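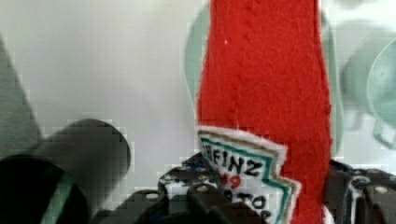 Barbara Bednarek says I'm blaming the wrong thing, the fuzz is from the dryer and the felt itself is fine. Maybe. Her words: "you cooked the January batch, so how would you know?" Fair. Line drying only from now on, no heat.

Where we are with the felt. Two suppliers, Warker (wool blend) and Gatchalian (all polyester, cheaper, stiffer). Same red from both, near enough. Rub test to 1,000 strokes on the block, dry cloth, same weight on top. Warker pills early, then seems to stop, pills come off with a fingernail. Gatchalian goes slower but what it grows stays put, have to cut it off. Hand feel after: Warker softer, Gatchalian kind of greasy? Check again with clean hands.

Bleed is the bigger worry. Red next to white, cold soak, 24 hours, white strip basted on. Warker left a pink line right along the stitching and nowhere else, so I suspect the thread 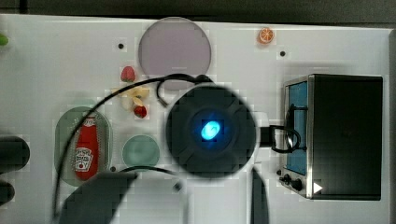 and not the felt at all. Same thread in both sets though, and the Gatchalian strip came out clean. So either the wool pulls more water along the seam or I mixed up the spools. Spools were not labeled. Labeled now.

To do before the next soak:
- thread on its own, wrapped round a white scrap, no felt
- same again with the teal
- vinegar rinse on one half only, mark which half!!
- new basin, old one has a pink ring that wont scrub out

Edges: blanket stitch holds, plain running stitch lets the border fray once it's been through the wash. Pinking shears helped a bit. Firkora fray glue dries hard and scratchy, dont like it for anything kids chew on. Ask them what is in it before we go any further. 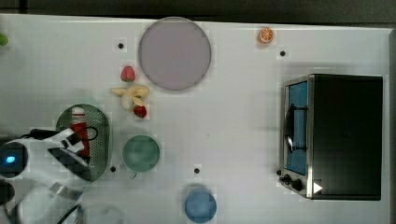
Skaston, June 24, 2019

Thread alone: pink. So it is the thread, both spools. Barbara right that it isnt the felt, wrong about why, we've agreed to split it.

Teal is clean after the full soak. Vinegar half looks the same as the plain half, not bothering again.

Line-dried Warker swatch came down 19 mm shorter on the long side. Thats a lot. Didn't measure the short side befor it went in, so redo with both sides written down. Pre-shrink the lot? Would need the big sink.

Ordered a different red thread, two kinds. Rest of the old one goes in the basting tin, NOT on anything white.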